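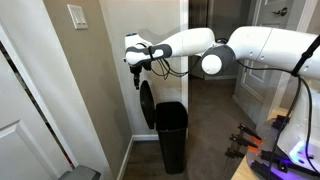 I promised a few of you I'd write up what went wrong with the bin arm, so that you can skip the bit where I spent an evening picking tea bags out from behind the skirting. If you've got a robot arm on a table at home and you've been teaching it to put the rubbish out of your hands and into a bin, most of this will apply. If you haven't, scroll down to the lid tips, which work for anyone with a swing-up lid and a wall behind it.

## What happened

I'd had the arm dropping things in the tall black bin for a good while with no trouble at all. Then one evening it went down for the drop, stopped well short, and threw a collision stop with a bag of peelings still in its fingers. I did the thing you should never do, which is clear the fault and press go again without looking! Second time round the fingers caught the lid on the way down, the lid shut, the bin walked sideways and the bag split on the rim. Peelings everywhere – on the floor, down the wall, and a fair bit inside the gripper.

I blamed the software first, naturally. I'd just put the new Fluno scheduler on and was ready to write a very cross message. But Delphine Doucet, who has far more patience than me, asked me to send her the log and read it through over supper. The stop was logged as code 1438, which on my setup means the wrist met something it didn't expect. It had been telling me the truth the whole time.

The real fault was two dull things at once. The bin had crept towards the wall (every time I emptied it I put it back a bit differently), and the lid wasn't leaning back as far as it used to, so it stood up straight right beside the path of the fingers. Add the two together and there's hardly any gap left.

## Bin and lid tips

- Mark the floor. I used low-tack tape at two corners of the base. On wood-look flooring go for the painter's sort, as the cheap stuff leaves a gummy line that takes white spirit to shift.
- Open the lid all the way and give it a nudge. If it drops when you nudge it, it'll drop when a robot does. A dab of sticky-back hook and loop on the wall side holds mine up.
- Put some weight in the bottom. An empty plastic bin weighs next to nothing. I've got an old brick in a carrier bag under the liner.
- Fold the liner well down over the outside. A loose flap of bag is lovely for fingers to snag on, and then up comes the whole liner.
- Don't send it anything wet in a thin bag. Double up, or do those by hand.

## Arm tips

**Clamps first.** A hard stop gives the whole table a jolt, and clamps that were tight in the morning may not be by night. I go along all of mine by hand before the first run now, a proper twist on each handle. One had worked loose after the peelings business, and I'd never have spotted it by looking.

**Then cables.** Anything that hangs in a loop under the forearm wants watching, and especially above a bin with an upright lid. Move the arm slowly through the full drop with your own hand near the stop button and see what the loops do at the lowest point. Mine swung nearer the lid than I liked. Hook and loop straps are better than zip ties for this, because you can let out a bit of slack without getting the snips near a live cable. Leave enough for the wrist to turn!

**Slow the last bit.** I had it coming down at 400 mm a second, which was just showing off. I've put the final stretch at 20 and it makes no odds to how long the washing-up takes.

**Power off before you clean the gripper.** Off at the wall, too. Paused isn't off. I used a dry toothbrush for the crumbs and a barely damp cloth for the rest, then left it 5 hours before switching back on. Don't spray anything at the joints.

**Mind the doorway.** If the arm reaches anywhere near one, as mine does, people will come through it without thinking. Fitzgerald Kincaid strings a bit of bright ribbon across his when it's running and I've pinched the idea. The dog goes in the other room with the door shut.

## If it stops on you

Leave it stopped. Look at the fingers, then the lid, then the bin, then the cables. Take whatever it's holding out yourself, with the power off, and only then clear the fault. I've written that on a card and stuck it by the kettle, where I'll see it.

I'm still after a bin with a lid that comes off altogether and a heavier base, so if you've found a good one, do let me know in the comments. It needs to be tall and not too wide.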